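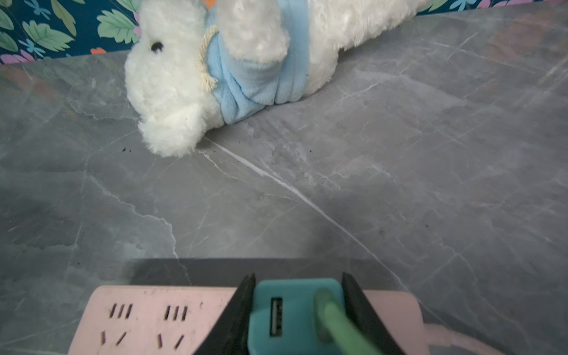
If you're tempted by one of the two-arm bench robots that you "just show" how to do a chore, read the next bit before you clear space for it. The showing is the chore. You'll spend your evening steering a gripper about with a controller in each hand, and the first thing you'll learn is how bad you are at it. Plugs are the worst of the lot. A teal charger gripped right over a pink power strip looks like nothing at all when your own fingers are holding it. Put two black jaws in the way and you lose sight of the very slots you're aiming for.

I run a small tips page for people who fix things in sheds. I'm not sold on teaching by remote control, and readers keep writing in about the Brindach kit and asking if it's worth the bother. So these are tips for people who have already decided to have a go. I won't try to talk you out of it.

Practise with everything switched off at the wall. I'd have thought that went without saying, but the Brindach leaflet puts it on the last page. A robot that's still learning has no business near a live outlet. Use a dead strip and an old charger you don't care about, and keep your good ones in the drawer.

Do one whole job per go. Pick up, turn, line up, let go. If you muck it up halfway, bring the thing back to the start and run it again from the top. The Grisdale people swear you can keep your fumbles in and the machine will learn to recover from them. Maybe. Mine learned to fumble.

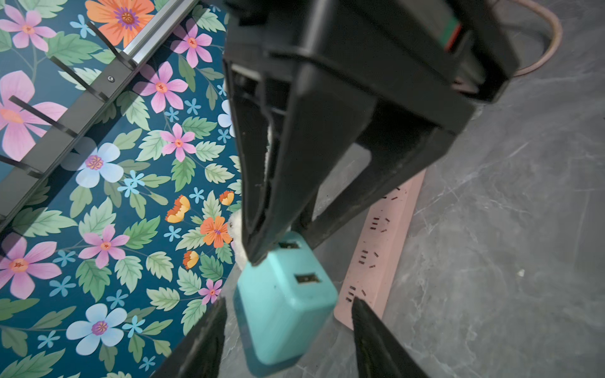 Go slower than feels natural, but don't stop dead. A long pause while you scratch your nose gets recorded as part of the job, and later on the arm will sit there over the bench as if it's having a think. If you need a break, end the recording.

Grip things by the flat sides. Rounded corners slide, and a block held by its edge swings. Before you move off, give it a tiny lift and set it down again. If it tilts in the jaws, let go and take a fresh hold. Don't try to save it in mid-air.

Cables are a nuisance from beginning to end. They fall differently every time, so a robot that has only seen one tidy coil is lost when it meets a messy one. Toss the cable down a new way each go, even though it's dull work. I did 50 goes with the same neat loop, was very pleased with myself, and had to bin the lot.

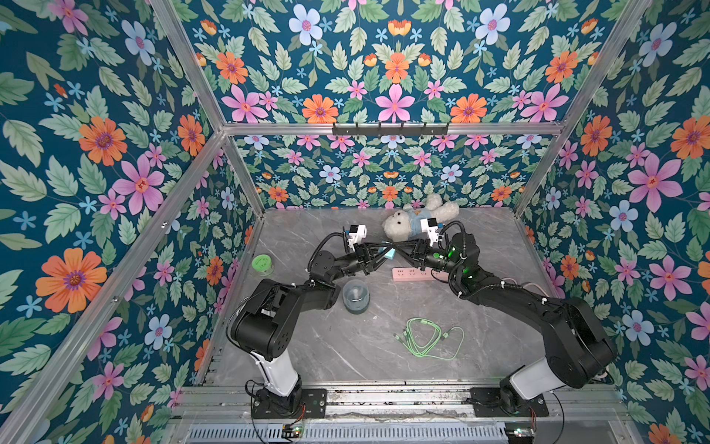

Passing an object from one hand to the other is the part the ads love. Leave it till last. When you do get to it, close the second hand fully before you open the first, and hold both still for a breath in between. Keep the elbows wide. Two arms working near the middle of a small bench will knock together sooner or later, and the cheaper joints don't forgive it.

Check what the wrist cameras can see before each batch, and wipe the lenses with a dry cloth. If you can't tell from the picture where the jaws are going, the robot has no hope either. Lamps matter too. I moved a desk lamp a hand's width to the left and lost a whole evening's progress.

Keep some clutter about. A bare bench gives you lovely results that fall apart the minute somebody leaves a mug out. Shift the odds and ends between goes, but don't pile them where the arm has to travel.

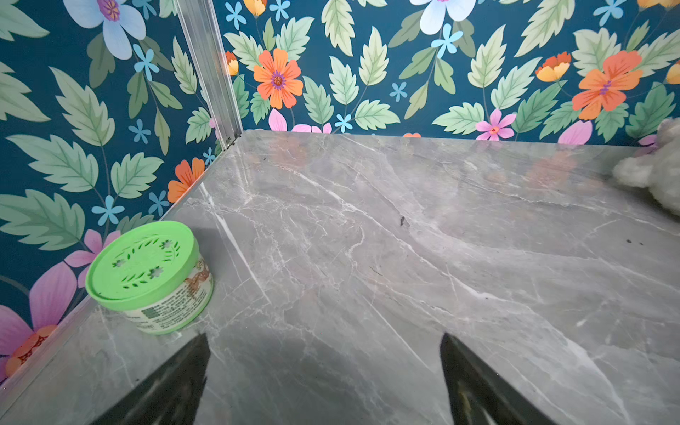

As for how many goes you need, the Trenance forum says 12 for a simple pick-up. I'd treat that as the number before you see anything at all, good or bad. And when a seller quotes you 99 per cent, ask what was on the bench, who set it up and whether anyone moved the lamp.

Write down what you changed each time. A pencil and a cheap notebook will do. The Lightfoot app has a notes box, but it swallowed mine twice and I've gone back to paper.

Last updated March 21, 2023. Next up is drawer runners.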